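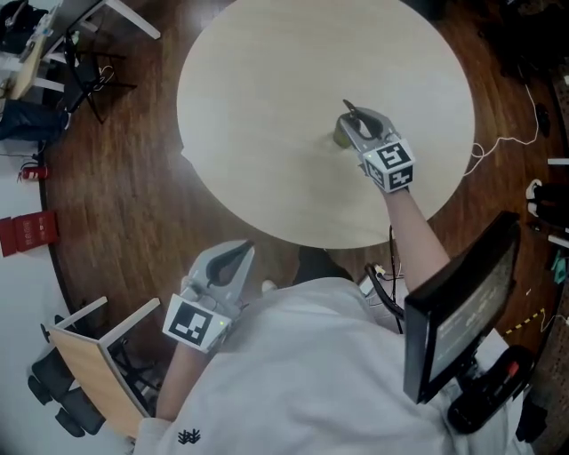

**Figure 1.** Small olive-green object on the round table, pale beige top, seen from above.

### 3.2 Tables and reach

Round tops were a delight to study! With no corners to favor, people set small things down near the middle far more often than we had guessed, and the Woddale log (463 placements, 226 of them on round tops) shows it clearly. Rectangular tops drew a different habit: items drifted toward whichever long side the person stood at. We find this contrast lovely, and it held when two people shared a table.

Room layout mattered too. A long room with a plank floor lets tables stand well apart, so each one keeps its own small traffic.
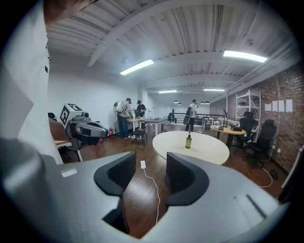

Sigrún Oddsson, commenting on a draft, argued that table height may explain as much as shape, and that the 32 placements made while seated should be reported separately. We do so in Section 3.3.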